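4.2 Open-day demonstration

Share 569 | Comments 6 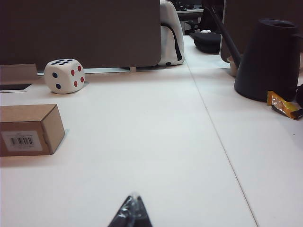
Figure 3. Wrist view of the table during the Jonum open day, with the foam-like die at left and the watering can at right.

Visitors to the Tandulby lab were invited to name an object for the arm to pick up. We had prepared for a thoughtful cross-section of requests. Nearly everyone asked for the die, and most wanted to know whether it could be made to roll a six. The watering can drew one request, from Grigoris Rallis, a co-author. Trials were capped at 600 seconds, a limit the audience enforced more strictly than we did. Open-day trials are excluded from Table 2.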